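생활 › 직물과 세탁 › 기획

테두리부터 보는 양면 기모천의 관리
바이어스 처리된 도톰한 천을 빨고, 말리고, 접는 순서

글 린네아 산드베리

앞뒤 색이 다른 기모천은 가정에서 쓰임이 넓다. 작은 것은 수건으로, 큰 것은 무릎담요로 쓰인다. 관리법을 물으면 대개 세제와 수온 이야기부터 나오지만, 수선실에 들어오는 물건을 보면 면보다 테두리가 먼저 상한 경우가 많다. 면의 털은 눌려도 어느 정도 되살아난다. 테두리의 봉제선은 한번 늘어나면 그대로 남는다.

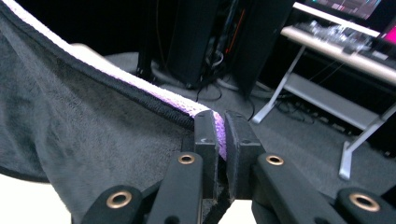
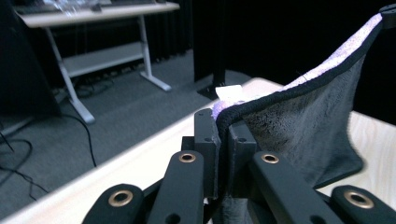

멜턴에서 직물 수선실을 운영하는 마르기트 뢴닝은 접수대에서 천의 면을 거의 보지 않는다. 먼저 네 변을 손가락으로 훑고, 모서리를 뒤집어 바늘땀을 확인한다. 최근 한 철 동안 테두리 문제로 접수된 물건은 91점이었다. 그중 19점은 봉제선이 아니라 감싸는 띠 자체를 갈아야 했다. 나머지는 실이 끊기거나 땀이 느슨해진 것으로, 같은 자리를 다시 박아 돌려보냈다.

구조

양면 기모천은 만드는 방식에 따라 두 부류로 나뉜다. 하나는 바탕 조직 한 장의 양쪽에 털을 세운 것이고, 다른 하나는 서로 다른 천 두 장을 맞대어 가장자리에서 묶은 것이다. 앞의 것은 면 전체가 함께 움직인다. 뒤의 것은 두 장이 따로 줄고 따로 늘어나며, 그 차이를 테두리가 떠안는다. 세탁 뒤에 변이 물결처럼 우는 현상은 주로 뒤의 것에서 나타난다.

구별은 손으로 할 수 있다. 천 가운데를 엄지와 검지로 집고 두 손가락을 반대 방향으로 비빈다. 안에서 미끄러지는 느낌이 있으면 두 장이다. 누빔선이 있으면 그 사이에서 시험한다. 가장자리에 가까운 곳은 봉제선이 두 장을 붙들고 있어 판단이 어렵다.

테두리를 감싸는 띠도 재단 방향에 따라 성질이 다르다. 올 방향대로 자른 띠는 잘 늘어나지 않아 직선 변에는 좋지만 둥근 모서리에서 주름이 잡힌다. 사선으로 자른 띠는 모서리를 매끈하게 돌아가는 대신 직선 변에서 당겨지면 길이가 변한다. 둥근 모서리가 있는 제품에는 사선 띠가 많이 쓰이고, 이런 제품은 젖은 상태에서 모서리 한 점으로 들어 올리지 않는 편이 낫다.

바늘땀의 위치도 볼 만하다. 털이 긴 천에서는 띠의 가장자리가 털에 묻혀 땀이 잘 보이지 않는다. 손톱으로 털을 바깥쪽에서 안쪽으로 눕히면 선이 드러난다. 땀이 띠의 끝에 지나치게 붙어 있으면 몇 차례 세탁 뒤 올이 빠지기 시작한다. 뢴닝은 수선할 때 원래 땀보다 조금 안쪽을 지나가도록 박고, 시작점과 끝점을 모서리에 두지 않는다.

세탁

세탁망은 천을 느슨하게 접어 넣고도 여유가 남는 크기를 쓴다. 꽉 찬 망 안에서는 접힌 자리가 움직이지 않아 그 선을 따라 털이 마모된다. 망 없이 돌릴 때는 지퍼나 고리가 달린 옷을 함께 넣지 않는다. 털이 걸리는 것보다 띠의 올이 걸리는 쪽이 문제인데, 빠져나온 올 한 가닥이 변 전체를 오그라뜨리기도 한다.

합성섬유 기모천에 섬유유연제는 권하지 않는다. 털 표면에 막이 남아 물을 먹는 속도가 떨어지고, 짙은 색 면에서는 얼룩덜룩한 자국으로 보인다. 수건으로 쓰는 천이라면 차이가 바로 느껴진다. 이미 유연제를 오래 쓴 천은 세제만 소량 넣어 빨고 헹굼을 한 번 더한다. 한 번에 회복되지 않으면 다음 세탁 때 같은 방법을 되풀이한다.

색이 다른 두 면 사이의 이염은 첫 세탁에서 판가름 난다. 짙은 면을 젖은 흰 천으로 눌러 보고 색이 묻으면 단독으로 찬물에 빤다. 탈수가 끝난 뒤 뭉친 채로 두지 않는 것이 중요하다. 밝은 털이 짙은 면에 눌린 상태로 마르면 접촉한 모양대로 색이 남는다.

건조

클레드윈 펜리는 잘게이트의 공동 세탁장에서 건조 설비를 맡고 있다. 그가 이용자에게 나눠 주는 안내지에는 집게의 위치가 그림으로 들어가 있다. 집게는 모서리 끝이 아니라 변의 안쪽을 문다. 띠만 물려서는 안 되고, 띠와 본체가 함께 물려야 한다. 물의 무게가 봉제선에 집중되면 땀 구멍이 벌어진다.

“한쪽 모서리에만 집게를 물려서 너는 분들이 계속 있습니다. 다 마르고 나면 그 모서리만 귀처럼 길어져 있어요. 다림질로 잡아 달라고 하시는데 기모천은 다림질을 할 수가 없습니다.”

가능하면 봉 두 개에 걸쳐 넌다. 한 줄에 반으로 걸면 접힌 안쪽이 늦게 마르고 줄 자국이 털에 남는다. 굵은 봉을 쓰면 자국이 덜하다. 중간에 한 번 뒤집어 안쪽 면을 밖으로 내고, 이때 변을 따라 손바닥으로 쓸어 길이를 맞춘다. 당기지 않고 쓸기만 한다.

건조기를 쓸 수 있는지는 표시를 따른다. 허용되는 제품이라도 저온으로 돌리고, 띠가 마르기 전에 꺼내 남은 습기는 펼쳐서 날린다. 띠와 본체의 섬유가 다르면 줄어드는 정도도 다르다. 펜리의 세탁장에서는 이런 천을 침대보와 함께 넣지 못하게 하고 있다. 큰 천에 말려 들어가면 겉만 마르고 속은 젖어 있다.

접기

벤셰 솔베르그는 숙박업소의 침구 창고를 정리해 온 사람으로, 기모천을 접을 때 면을 맞추지 않는다. 면은 두께 때문에 밀린다. 맞출 것은 테두리뿐이다. 탁자 위에 천을 펴고, 가까운 변을 탁자 모서리와 나란히 놓는다. 먼 변의 양 끝을 잡아 가까운 변 위로 가져오되, 위의 띠를 아래 띠와 정확히 겹치지 않고 띠 폭만큼 안쪽에 둔다. 띠가 겹쳐 쌓이면 한쪽만 두꺼워져 선반에서 기울어진다.

그다음 길이 방향으로 3등분한다. 왼쪽 변을 들어 안으로 넣고, 손날로 접힌 선을 한 번 누른 뒤 오른쪽을 덮는다. 누르는 것은 공기를 빼는 정도로 그친다. 세게 누르면 털이 선대로 눕고, 밝은 면에서는 그 선이 광택 차이로 보인다. 덮은 쪽의 띠가 위로 드러나게 두면 다음에 꺼낼 때 잡을 곳이 분명하다.

어느 면을 밖으로 낼지는 보관 장소에 따라 정한다. 열린 선반이라면 짙은 면이 먼지를 더 드러내므로 밝은 면을 밖으로 한다. 햇빛이 드는 곳은 반대다. 연한 보라나 분홍 계열은 빛에 바래는 것이 눈에 잘 띄고, 접힌 모양 그대로 경계가 생긴다. 솔베르그의 창고는 창이 없어 밝은 면을 밖으로 통일했다.

쌓는 높이도 정해 두는 편이 좋다. 솔베르그는 한 칸에 3장까지만 올린다. 그보다 높아지면 맨 아래 천의 털이 눌려 복원이 늦고, 중간 것을 꺼낼 때 위의 것이 미끄러진다. 칸이 모자라면 말아서 세운다. 말 때는 띠가 있는 변에서 시작해 심이 되게 하고, 끝나는 변은 벽 쪽으로 둔다. 고무줄은 쓰지 않는다. 넓은 면 끈이면 무난하다.

수선을 맡기기 전에

땀이 끊어진 자리가 손가락 한 마디를 넘지 않으면 집에서 감침질로 막을 수 있다. 실은 띠 색에 맞춘 폴리에스터 실이 적당하다. 면실은 세탁 뒤 줄면서 띠를 조인다. 털이 땀에 물려 들어가면 바늘 끝으로 빼낸다. 이 과정을 건너뛰면 변을 따라 털이 빠진 줄이 생긴 것처럼 보인다.

띠가 해어져 속의 재단면이 드러났다면 가정용 재봉틀로는 까다롭다. 두께가 고르지 않아 노루발이 밀리고, 위아래 천이 어긋난다. 수선을 맡길 때는 세탁해서 완전히 말린 상태로 가져간다. 교체할 띠의 길이는 마른 천을 기준으로 재야 하며, 습기가 남은 천에 맞춰 단 띠는 나중에 운다. 같은 색 띠를 구하지 못할 때 뢴닝은 네 변을 모두 바꾸는 쪽과 한 변만 다른 색으로 다는 쪽의 견적을 따로 낸다. 손님의 선택은 대체로 한 변 교체다. 작업은 접수 순서대로 하고, 모서리가 둥근 것은 하루를 더 잡는다.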